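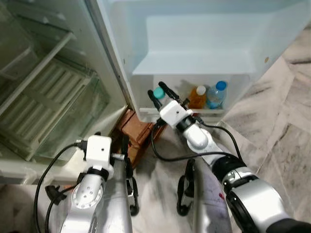
Tramville support replied at 14:20 that the door task looks like a timestamp problem to them, and they asked me to attach the planner log before I change any gains.

I attached it. Setup: Wiltine controller, both arms on one host, perception node at default settings. The symptom is the same as in my first message. When the target is a bottle in the door bin, the planner accepts the grasp pose and then rejects the path with code 228, "stale scene". With the drawer as target I do not get this code.

What I tried already:
- buffer length from 100 to 3000 ms: code 228 still comes
- restart of the perception node only: no change
- planner thread count set to 2: slower, same code

After this I ran the same build with bottles on a table, to remove the door from the problem. Code 228 did not appear in that log. 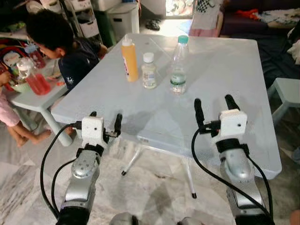
Table test, three bottles, both grippers open.

So I think the door collision mesh is updated too late. Please tell me if the Nanayakkara patch for mesh updates is already in this build. I could not find it in the release notes. Ticket stays open from my side.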